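Support > Kendach Bench Arm > Set-Up Guide > 6. Desktop Computer Service

6.3 Handling the power supply

This section covers removal of a standard desktop power supply with the Kendach arm and two-finger gripper. Complete 6.1 (Bench layout) and 6.2 (Wrist camera calibration) first.

The task is semi-automatic in the current release. The arm can locate the housing, grip it, and lift it clear of the chassis. It cannot reliably release latched connectors or cut cable ties. A technician does both, and stays at the bench for the full cycle.

CAUTION: Disconnect the computer from AC power before placing it on the bench. Do not open the power supply housing. Capacitors inside can hold a dangerous charge after the cord is removed.

1. Lay the chassis on its side in the fixture and remove the side panel.
2. Close the four fixture clamps by hand. Confirm that the chassis does not shift when pushed.
3. In the Rindine console, select Tasks > Desktop > PSU Lift.
4. Press Survey. The arm moves the wrist camera over the open chassis and stops.

The survey view must show at least one long edge of the housing and part of the system board. Printed labels are used for orientation only. The software does not read ratings or certification marks, and will not warn you if the replacement unit is the wrong type.

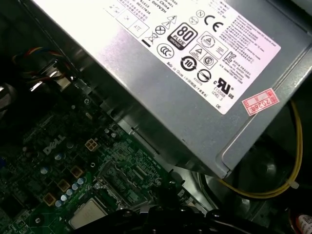 5. If the console reports LOW EDGE CONFIDENCE, turn off any lamp that reflects from bare metal and press Survey again. After three failed surveys, remove the unit by hand.
6. Press Hold. The arm retracts and the drive power indicator goes out.
7. Unplug all power connectors by hand, including those on the system board and drives. Cut ties where needed and move loose cables away from the lift path.
8. Remove the mounting screws.
9. Clear your hands from the chassis and press Lift.

NOTE: Thin wires and cable loops are the most common cause of a stopped lift. The gripper has no way to tell a free cable from one that is still plugged in. If lift force exceeds the limit, the arm stops and holds position. Press Hold before reaching in.

CAUTION: Keep the fingers clear of the processor and socket. Set the keep-out height to 12 mm above the tallest board component.

Performance

In acceptance runs at the Gebreyes repair shop, 176 of 186 lifts finished without an operator stop. Connector removal was manual in every run. Inspect the finger pads every 1,000 cycles and replace them if glazed.

Continue with 6.4, Installing the replacement unit.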